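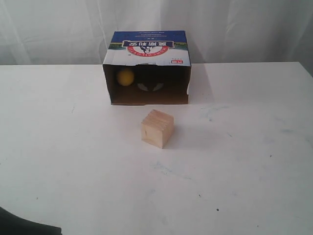 Second Life of Boxes: our gallery from Illdale

Welcome to the page of our small box club. We are 14 people, and in February we met to see what can be done with the packages which we usually throw away. The rule was simple: each person brings one empty carton from home and finds a use for it, without glue and without paint. Jeferson Furtado wrote down the ideas and I prepared this page. My English is still in progress, so please excuse the small mistakes.

The dairy carton

A dairy carton with the cow in the red and white oval. It lies on its side, with the opening to the front, and becomes a little garage for balls. The print is upside down, but for storage this makes no difference. The yellow ball stays on the left.

I like very much the plain brown cardboard inside. The outside has so many colors, the dark blue band and the green landscape, and the inside is quiet like a small cave. For children this is a good first shelf, as they can see the ball and take it with one hand.

How to make one at home

Choose a carton with strong walls. Open one side fully and fold the flaps inside, or cut them off with scissors. If the box moves too easily on the table, put a folded towel under it. For a bigger family you can put two cartons side by side and hold them together with a wide rubber band.

Please wipe the inside with a dry cloth before use. Cardboard does not like water, and a box that was once wet will bend after some days.

What we do next

The next theme is shoe boxes. We meet in the reading room on Fagerlund street, and the evening takes 2 hours. Bring your own scissors, because we have only 6 pairs. Tea is on the table from the beginning. Children from the age of 8 can come alone, and the smaller ones should come with a parent.

If you have made a shelf from a carton, show it to us at the meeting. We will be glad to add it to the gallery.

Page updated 2024-02-27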